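4.2 Small objects on a shared table

The second group of tasks concerns the table after a light meal or after cleaning. We chose this situation because it appears in almost every home diary that we collected in May, and because the objects in it do not belong to one place. A bowl goes back to the kitchen shelf, a towel goes to the bathroom or to a hook near the sink, and a can of spray goes to a cabinet which is often closed to children. The person who clears the table must therefore take several small decisions in a short time, and the diaries show that these decisions are seldom spoken.

Following Garg and Nghiêm, we call an object "settled" when all adults of the household give the same answer to the question of where it lives. An object is "floating" when the answers differ. In the first round of interviews, plates and bowls were settled in nearly all homes. Towels were floating in many of them. One participant in the Dương building explained that a towel on the table "is not lost, it is waiting," and her husband said in his own interview that the same towel was there by mistake. We did not try to decide between them.

The order in which people clear the table was also different from what we expected. We had supposed that dishes would be moved first, as they are the most connected with eating. In the diaries, however, many people began with the tallest object. Several of them wrote that a tall can disturbs the hand when it reaches for something behind or beside it, and that they are afraid to knock it over. Others kept the tall object for the end and used it as a kind of border between the part of the table that was done and the part that was not.

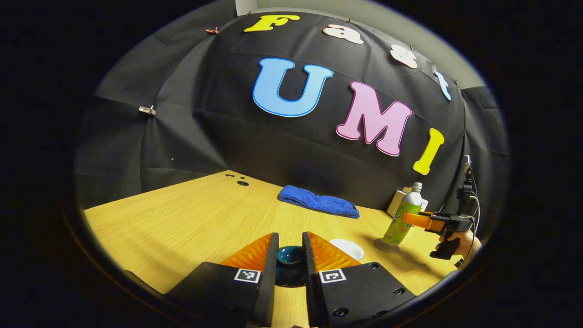

Figure 3. Table arrangement with a dark teal bowl, a small white plate, a folded bright blue towel and a green spray can.

The distance between objects had a clear influence on how they were grouped. When a bowl and a plate stood close together, participants described them as one thing to carry, even if they had not been used together. When the same two dishes were placed at opposite ends of the table, they were described one by one, and in many cases another object was mentioned between them. We find this important for the design of instructions. The phrase "clear the dishes" is understood easily when the dishes form a group, but it becomes less certain when a towel or a can is lying in the middle.

Towels need a separate comment. A folded towel has a clear shape and people treat it almost like a box: they lift it, carry it and put it down without changing the fold. An open towel invites other actions, such as shaking, wiping the table or folding it first. For this reason we used only folded towels in the arrangements of this section, and we discuss open ones in Section 5. The reader should keep in mind that a folded towel is already a partly tidied object, and this may have made the tasks simpler than they are in daily life.

For the spray can we recorded the final place and the reason which participants gave for it. The most common reason was safety, followed by the wish to keep cleaning products away from food. A smaller number of people said that the can should simply stay where it would be needed next. In the Delutby homes, where kitchens are narrow and have few closed cabinets, this last reason was given more often than in the Flamico homes. We believe that the available furniture explains a part of this difference, but our material does not allow us to separate it from family habit.

In total, 140 descriptions of cleared tables were coded for this group of tasks. Each description was read by two coders, who worked independently and then discussed the cases where they did not agree. Most of the disagreement concerned the word "away." Some participants used it for a definite place ("I put the bowl away"), while others used it only to say that the object was no longer on the table. We kept both uses under one code in the first analysis and divided them later, when we saw that the second use was frequent for floating objects and rare for settled ones.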